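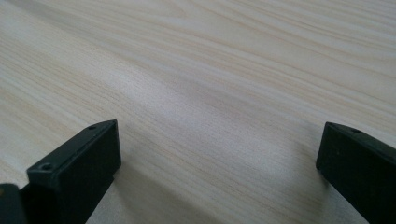 Week 6: Police and corrections during public disorder

Instructor: Ramil Lagman
Class meets Thursday. Read the Barredo case before then.

1. Who is in charge

In most countries the police and the prison service report to one minister but have separate commanders. The minister sets policy and budget. Day-to-day orders come from the commissioner. Know the difference for the midterm.

2. The Barredo case

Unrest began in the market district after a disputed council vote. The town had 455 sworn officers and asked the Komach prison for help. The prison sent 24 staff, who guarded the fuel depot and the clinic. They had no power of arrest outside the prison grounds, so each team worked with a police sergeant.

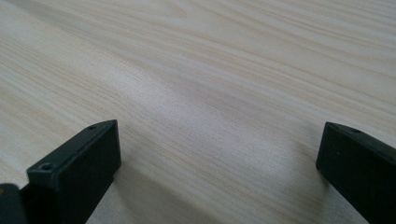
3. Questions for discussion

Should prison staff be used outside the prison at all?
What happens to the inmates when staff are moved? Komach held 980 at the time.
Who should review the use of force afterward?

Reading: Pasance reader, chapter 16. Short response due at the start of class, one page, typed.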